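Quarter past eleven at night and I should be asleep, but I've just finished episode 14 of Gosling and I'm far too wound up! Wendy Mottram has been telling me since August that the harbor town of Udport was hiding something, and I kept saying no, no, it's only a family drama (with a lot of rain in it).

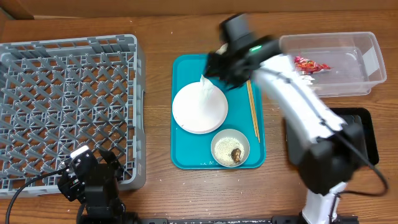
Anyway, the younger sister, Trisa, finally opened her father's ledger, and I gasped so loudly I woke the dog. I texted Leanne Parsons right away, who is two episodes behind and was not pleased with me. Two more to go, and I've promised to wait for her before I watch them.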